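Rerkside Pantry Labels

README for the label set, version 2

Welcome! Rerkside is a free set of printable labels for jars, tins, bottles and anything else you keep food in. It started as a folder of spice labels for one very messy kitchen shelf and grew to 82 designs, with blank versions of every one so you can type in your own words. If you have ever opened three jars looking for the cumin, you are among friends.

What you get

The labels folder holds the finished designs, sorted by shelf: spices, baking, grains and beans, tea, and a catch-all called odds. The blanks folder has the same shapes with nothing written on them. The words.csv file lists every name used in the set, one per line, with a second column for a shorter version when the full name won't fit. "Bicarb" fits on a tiny tin. "Bicarbonate of soda" really does not!

There are two layouts. Bresska is the plain one, with a thin border and rounded corners. Karras is wider and has room for a date line at the bottom, so I use it for flour, rice and homemade stock powder. Both come in black and in a soft brown that I love on cream paper.

Printing

Print at 100 percent and turn off "fit to page" in your printer settings. This trips up almost everyone the first time (me included), and you end up with labels that are a hair too small for the lid. The sheets come in both Letter and A4, so pick the right one before you start. Plain paper with a glue stick works fine for a dry cupboard. For jars that get handled a lot, use sticker paper and let the ink sit for an hour before you touch it. 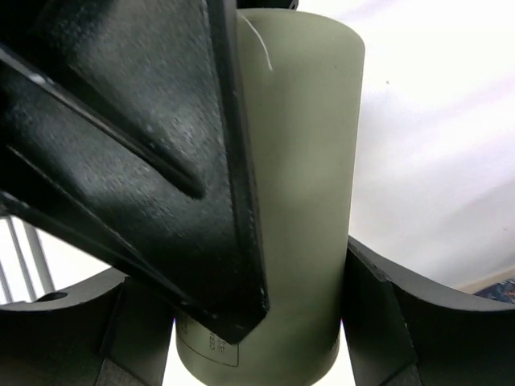

Words and photo by the Rerkside maintainer

Sticking labels on curves

Flat tins are easy. On anything round, start from the middle of the label and smooth outward with a soft cloth, and go slowly near the corners. Rounded corners lift much less than square ones, so every shape in version 2 has them. Wipe the jar with a little rubbing alcohol first - old kitchen grease is sneaky stuff.

Known problems

The Zasovness font used for the headings has no fraction signs yet, so write "half" out in full. Some viewers show the brown as gray on screen, but it should print correctly. Names over two lines will run into the border on the smallest Bresska size.

Adding your own

Please do! Save new designs at 200 dots per inch or better, add the name to words.csv, and put a blank version in the blanks folder too. Names in other languages are very welcome. I would especially love more tea labels, and somebody please draw a good bay leaf.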